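3.2 Collection in the shared workshop

All of our hand-held data comes out of one room, the shared workshop in Presbridge. We had planned a proper test cell first. No money for it, no time either. The vanity counter was free most evenings and stayed free, so the bathroom-cleaning tasks were built around it and the rest of the room was left as it was.

The grippers are our second build (Grikham v2). Shells were printed in the workshop over two weekends, fingers re-cut once after the first pads started peeling. Each unit carries its own camera plus a marker cube for pose recovery. Boards were wired by hand – slow, and the left unit had to be opened again in December for a bad solder joint on the power line. Mass went up a little after that repair. Not corrected for in the numbers below.

Protocol is short. Operator stands at the counter, one gripper per hand, starts both recordings, holds still for a 2 second sync pause, then does the task. No script for the approach path. Operators were told the goal only (pick the bottle, put it back, wipe, etc) and they picked there own grasp. Clutter on the counter was not controlled and changed from day to day.

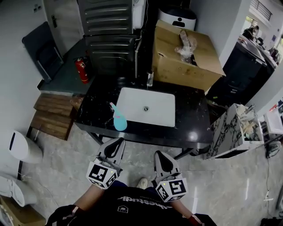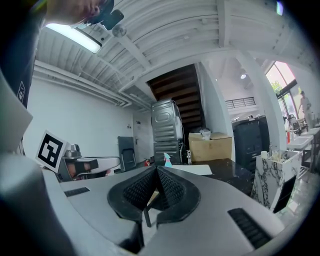
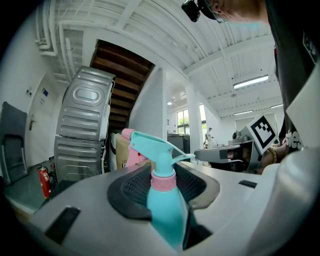
Figure 4. Collection at the vanity counter. Top: both grippers held out toward the counter, spray bottle left of the basin. Middle and bottom: views from gripper cameras, fiducial markers visible.

Over the whole campaign we kept 2183 episodes. Almost 600 more were thrown out, most of them for lost marker tracking when one cube went behind the other hand. A smaller batch, 73 episodes, had sync drift too large to fix in software and was dropped as well. The drift came from one memory card. Replaced, problem gone.

Lighting was the other headache. Ceiling fixtures in the room are fixed and the windows are not shaded for this work, so exposure wanders between afternoon and evening runs. We tried locking exposure on the Wurkberg boards – clipped highlights on the glossy counter, worse tracking. Went back to auto with a cap on shutter time. Ablation in Section 5.

Trigger bottles turned out harder than the cups used in Section 3.1. The head is off-center, so a grasp around the body leaves the nozzle pointing wherever it likes. We label nozzle direction by hand for every episode that includes a spray step, using the Cheema annotation tool with it's default settings. Episodes with the nozzle out of view in both gripper streams keep a null label and are used for the reaching phase only.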